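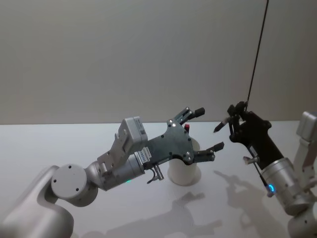
I'm trying to decide whether to buy the Wemomura two-arm bench kit or carry on hiring it, and I'd like to hear from anyone who has paid for one. We do small-batch packing of stationery sets: pens, markers, a few odd bits, all handled by hand at the moment. The job we've been using to judge the kit is picking up a pen, passing it from one arm to the other and putting it in a paper cup. The handover is what I care about most. The receiving fingers have to line up with the tip of whatever the right gripper is holding, and they come at it across a small gap, so a slight error in either arm matters a lot more than it does when one arm just lowers a pen into a cup.

The quote is £4,000 for the year on the Karklow service plan, on top of the kit itself. The plan covers call-outs, software updates and one recalibration. Without it a recalibration is £150 plus travel from Drullton. We are 60 miles away, and I haven't been able to get a straight answer on what travel costs.

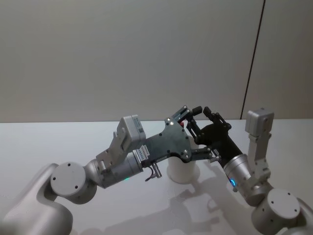 *Both arms over the cup, with the hands almost touching.*

What I'd like to know:

- Is the plan worth it for light use, or do people just pay for call-outs?
- How often does the handover need setting up again once the kit has been moved?
- Is the Illés finger set any better on thin pens? It's listed as an extra and the leaflet says very little about it.

For background, we'd run it two mornings a week at most. I'm comfortable with the teaching side (moving the arms through the job by hand, saving the points) but I'm no programmer, and there isn't one here.

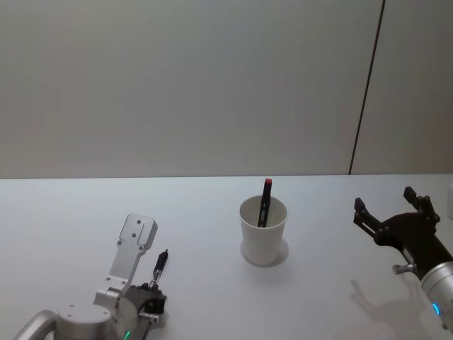 *Pen in the left gripper, marker already in the cup, right gripper open.*

One more thing. The cup is only paper, and I'm not sure whether to ask for a proper holder or make something ourselves. The sales leaflet shows a holder but it isn't on the quote.

*Asked 1 Jun 2020*

---

## Answer 1 (accepted)

We've had the same kit on the bench since December, so not long, but it has done more than 2,000 handovers in that time.

**The plan.** For two mornings a week I wouldn't take it. We didn't, and we've paid for one recalibration, which was our own fault for shifting the table. Ask whether you can join the plan later. We were told yes, as long as the kit is inspected first and you pay for the inspection. Get the travel charge in writing before you sign anything. Ours came to more than the work did.

**The handover.** Moving the whole table is what upsets it. If you unbolt one arm and put it back, expect to teach the handover again from scratch. Picking from a fixed spot usually survives. We teach it in two steps: bring the arms close and stop short, save that point, then close the last bit at the slowest speed and save again. If it starts to drift you can correct the second point and leave the first alone.

**The fingers.** The Illés set has a softer pad. It's better on round barrels and no different on anything with flat sides. The pads wear, and they're sold in pairs. I'd hold off until you've seen whether the standard ones let your pens turn. Ours do turn a little with the shiny ones, and I've stopped minding.

**The cup.** Make something yourself. Anything that puts it back on the same spot will do. We cut a ring out of card, then later out of thin plastic -- it took ten minutes and saved us buying the holder, which only fits one size of cup anyway.

-- Brodie Te Moana

> **Comment from the asker:** Thanks, very useful. I hadn't thought of saving the stopping point separately. Tried the cup on a flat disc as well, and I'm now working on the angle of the pen.

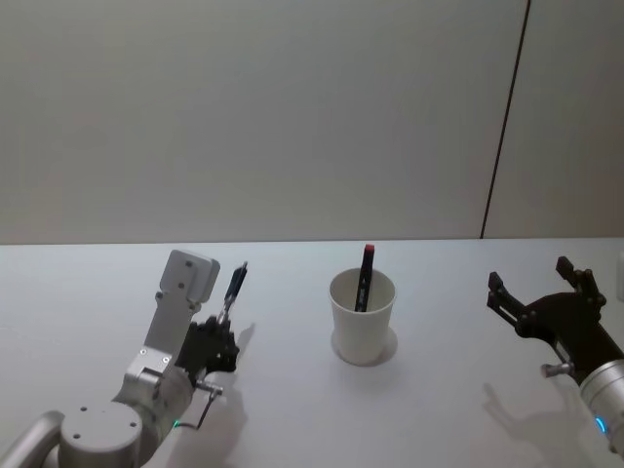
> With the pen closer to upright there should be less turning for the wrist to do before it goes over the rim. I'll try it at a few heights before I bother asking about the other fingers. Karklow still haven't replied about travel.

> **Brodie Te Moana:** Try ringing, they are slow with email. And if you teach the drop with an empty cup, teach it again with a marker standing in it. The second one in tends to catch on the first.

---

## Answer 2

Never used the Wemomura but we had a service plan on a different make and didn't call on it once in the first year. In the second year we did, twice, and by then we'd dropped it. So I'd say it depends how long you mean to keep the thing.

---

## Answer 3

Does it have to be two arms? For putting pens in cups one would do, and you wouldn't have a handover to worry about.

> **Comment from the asker:** It does for us. Some of the pens need turning end for end on the way across.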